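Vormachen ist Arbeit

Wer einem Roboter eine Aufgabe beibringen will, führt ihn heute oft einfach durch die Bewegung. Man fasst den Arm am Handgelenk oder steuert ihn aus der Ferne, die Anlage zeichnet auf, und aus vielen Aufzeichnungen soll später ein selbständiger Ablauf werden. In den Prospekten steht dazu gern, das könne jeder. Ich halte das für falsch, und der Irrtum kostet Geld.

Bei Dodell haben wir im April mit dem Stapeln angefangen. Würfel auf Würfel, die einfachste Aufgabe, die uns einfiel. Nach drei Tagen lagen 466 Durchgänge auf der Platte. Elżbieta Kwiatkowski hat sie durchgesehen und einen großen Teil verworfen. Mal war der Greifer zu früh aufgegangen, mal hatte jemand auf halbem Weg gezögert und neu angesetzt. Für einen Menschen ist so ein Zögern belanglos. Das Modell lernt es mit.
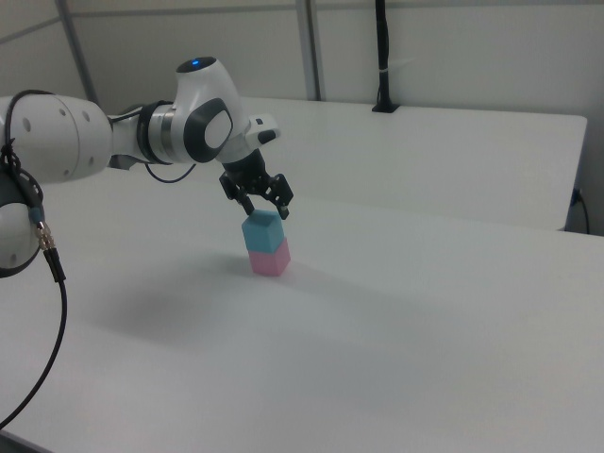

Die Unterschiede zwischen den Bedienern waren größer als erwartet. Igor Zawadzka arbeitet langsam und fährt immer senkrecht von oben an. Farzana Khokhar ist doppelt so schnell, kommt aber jedes Mal etwas anders an den Würfel heran. Beide stapeln sauber. Wirft man ihre Aufzeichnungen zusammen, wird das Ergebnis trotzdem schlechter als mit denen von Igor allein - so war es jedenfalls bei uns.

Daraus folgt für mich, dass Vormachen eine Tätigkeit ist, die man einüben und ordentlich bezahlen muss. In vielen Betrieben erledigen es Praktikanten, zwischen zwei anderen Aufgaben und ohne Einweisung. Eine Schweißnaht würde man so auch nicht ziehen lassen.

Witold Pietrzak hält dagegen, mit genug Daten mittle sich das alles heraus. Das mag für große Labore stimmen. Ein Betrieb mit 28 Beschäftigten hat diese Datenmengen nicht und wird sie auch nicht bekommen. Er braucht wenige, gute Durchgänge - und Leute, die wissen, wie ein guter aussieht.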